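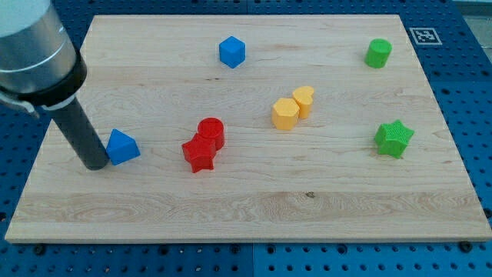 Verbeke Mobile Whiteboard Table, Classroom Size

Item 487. Grades 3 to 12.

A flip-top table with a dry-erase surface for group work and lesson planning. Seats four students. The top locks upright for use as an easel and folds flat for storage — no tools needed.

Weight limit: 105 pounds
Casters: four, two locking
Marker tray: sold separately (item 263)

Ships in 23 days. Schools ordering through Hernidton should enter the purchase order number at checkout. Prices good through 5/7/21. Assembly guide is in the box.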